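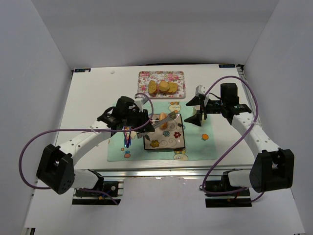
Will the Ondimier stand fit my motorcycle?

It fits most bikes with a 17-inch rear wheel and a double-sided swingarm, either on threaded bobbins or on the rubber L-pads. Single-sided swingarms need a different stand, and we don't make one.

Hovon Ondimier rear paddock stand
Part no. 2494
In stock

The Ondimier is a steel stand that holds the back wheel of a motorcycle off the ground. We have been asked to make it sound more exciting than that. A previous version of this page used the word "ecosystem," and sales did not move.

You push the handle down, the wheel goes up, and the bike stays upright while you clean the chain, change the rear wheel or stand beside it with a cup of coffee looking like someone who is going to change the rear wheel. It works the same for gas and electric bikes. Electric owners with belt drive have less to oil and tend to use the stand mostly for winter storage and for washing the wheel, and they get just as much out of the coffee part.

What it's made of

The main frame is 40 mm round steel tube, bent and then welded. The handle is one continuous piece with the frame. We used to sell a two-piece version that packed flat and saved on shipping, and it rattled in a way that made people get down on the floor with a flashlight looking for a loose bolt on their bike. Gerrit Baert, who draws our stands, took it personally and went back to one piece. The box is now enormous. Please be nice to the delivery driver.

Finish is black powder coat. Red was offered until last February. The red ones scratched in the same places as the black ones and showed it more.

The wheels are hard nylon with a steel axle through both. They roll well on concrete and paddock asphalt, and badly on gravel, where you should not be lifting a motorcycle anyway.

In the box

Stand frame with wheels fitted
Pair of V-hooks for bobbins
Pair of rubber L-pads
4 bolts and a hex key (the hex key is soft; use your own if you own a decent one)
Instruction sheet

Bobbins are not included. Thread sizes vary by make and sometimes by model year, and when we put a "universal" set in the box we mostly shipped people the wrong ones. Check your manual and buy the right pair. If your swingarm has no threaded holes, use the L-pads and stick a strip of clear tape where they touch the paint.

Setting the width

Loosen the bolts on both arms. Slide the hooks until they line up with the bobbins, with a little clearance on each side. Measure from the center of the stand to each hook so that they match. Tighten everything. Roll the stand up to the bike and look again before lifting, and then look again, especially if the bike isn't paid off.

Lifting

Park on level, hard ground, in neutral, with the side stand down. Pull the bike upright by the tail or grab rail with your left hand and bring the hooks in under the bobbins with your right. When both hooks are seated, press the handle down and back in one smooth movement until it rests on the floor.

The first time, have a friend on the other side. The friend does not need to know anything about motorcycles. The friend needs two hands and a willingness to put the phone away.

To come down, put the side stand out first. We print this in bold on the instruction sheet, and we still get emails.

Do not start the engine and run it through the gears on the stand. Do not sit on the bike on the stand. We understand that you will sit on the bike on the stand.

How it compares with the Holzer

The Holzer is our heavier stand, with a wider base and a longer handle. It lifts with less effort and is the better choice for big touring bikes, or for riders who do several wheel changes in a weekend. It is also awkward in a small car. If your bike is a middleweight and your garage has other things in it, get the Ondimier. If you are reading this page because the Holzer was out of stock, it usually comes back within the month.

The Flaltard front stand pairs with either one. Always lift the rear first and lower it last. The front stand on its own is a fine way to meet your neighbors.

Warranty

2 years on the frame and welds. Wheels, hooks and pads are wear items, and we sell them all separately at prices we think are fair. The warranty does not cover stands that have been reversed over by vans. That clause was added after a specific van.

Returns

Unused stands can come back as long as they are in the original box, which you will want to keep flat behind something until you are sure.

Customer comment

"Replaced a stand I'd had since my first bike. This one is lower to the ground and I hit my shin on the handle less often, though not never. Width was easy to set once I threw out the supplied hex key. Took it to two track days and the hooks stayed where I put them." Tien-fu Man

Spare parts

V-hooks, pair
L-pads, pair
Wheel and axle kit
Replacement bolts
Handle grip, black

For anything not listed, email the workshop with part no. 2494 in the subject line and a photo of what broke.

Page updated April 21, 2024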